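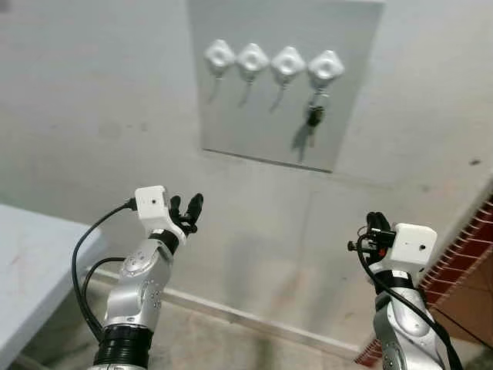

Key hooks on the gray panel, keys on the last one

Subject: Re: [gratine-families] Wording for the notice, and flowers

Dear cousins and all,

Thank you for getting this going, and please forgive me for being slow to answer. I wanted to sit down with a cup of tea and the old address book before I wrote, and then I got lost in the address book for most of an evening (you know how that goes, every page has somebody's old phone number crossed out and a new one squeezed in beside it).

I'll put my answers under the parts they belong to.

> I have the first draft of the notice for the Gratine paper. They want
> it by noon or it waits for the next issue. Do we list all the
> grandchildren by name, or only say how many there are?

Only say how many, I think. There are 13 of them counting the two by marriage, and I remember when we did the notice for my uncle we named everybody and still managed to leave one off, and it hurt her feelings for years. "Thirteen grandchildren" is kind to all of them. I would name his sister, though, and his brother in Gulla, who doesn't get many visitors now and would be so pleased to find himself in print. Could you also put in that he was born in Gulla? The draft says Gratine, but the family didn't move until he was nearly ready for school. My mother was always firm on this point and I can hear her being firm about it right now.

> The draft says he "worked at Sadeghi's until retirement." Is that
> enough?

I'd love to see a bit more there. He started on the loading dock at Sadeghi Hardware and ended up running the paint counter, and half the town had a kitchen in some color he mixed for them. If there's room for one extra line, something like "he ran the paint counter at Sadeghi Hardware, where he never forgot a customer's color" would be lovely. It would make people smile, and he would have liked that a good deal better than a list of dates. If there isn't room, then cut the part about the bowling league. I'm sorry to say it, I know some of you bowled with him!

> Flowers or a donation? The church says either is fine. I don't want to
> tell people what to do, but they keep asking me.

They do keep asking, and they've been asking me too. I think people like to be told. He grew those dahlias all along the driveway and he loved to have flowers in the house, so I wouldn't want to write "no flowers" when it wasn't how he felt. How about "Flowers are welcome, or a gift to the Gulla library"? The library drove books out to him all last winter and they were very good to him. My neighbor says that when her father passed they raised 2,000 dollars for their little branch that way, and it bought new chairs for the children's corner.

> Last thing, the service. The church hall is free from 3 o'clock. Is
> that too late for people driving in?

Three is good for me. Anyone coming up from the Gulla side will want time for lunch on the road, and the older ones don't care for an early start. I would ask for coffee and sandwiches at 4, right after, and let it run as long as it runs. I can bring two hams and the big coffee urn. Would somebody else do something sweet? I'm no baker, as those of you who remember the lemon bars will agree.

A few odds and ends while I have you all here. The guest book should go by the door on a table of its own, with two pens, because the first one always walks off. If you have photographs of him, please send them to the shared Wivix album and not to me, my mailbox fills up and then I miss things. I'm looking especially for the one of him on the tractor in the straw hat, which I'm sure I've seen at somebody's house, in a green frame, but I can't for the life of me think whose. And if you need a bed for the night, I have the back room and a sofa that is better than it looks.

I'll read the final version over if you send it tonight. I'm up until all hours these days anyway. You've done such a careful job with this, and I know it hasn't been an easy thing to write.

With much love to every one of you,
Your cousin on the hill

P.S. His middle name has two l's. The paper got it wrong on the wedding announcement and he brought it up every Christmas.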